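Subject: Re: [zerine-floor] Scrunchie sorting, Pukcombe
Date: January 2021

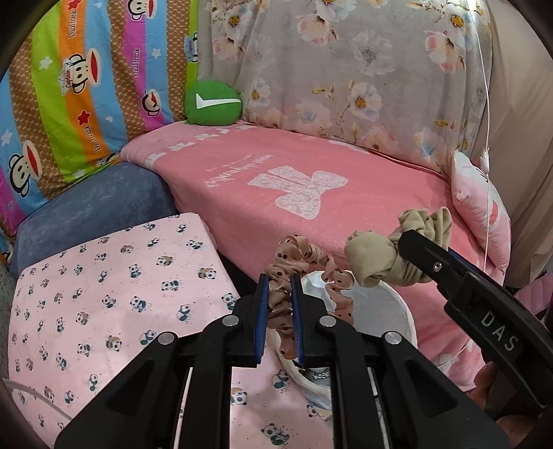 > Does the Vilus cell replace the second sort shift in May, or
> only the bagging half? The Yordanov memo can be read either way.

Only bagging. Sorting stays manual through May. Soft goods with an open loop still go to people, as the cell drops too many of them on transfer. In the last trial it handled 3,000 pieces and sent 148 back to the hand bench.

Changes for the shift:

- 4 bagging posts move to rework and fault clearing. Same grade, same hours.
- Piece rate ends for those posts. Hourly pay is set at the 91-day average.
- Jam clearing needs the lockout sign-off first.

Still open: who logs rejects when the Zerine terminal is down.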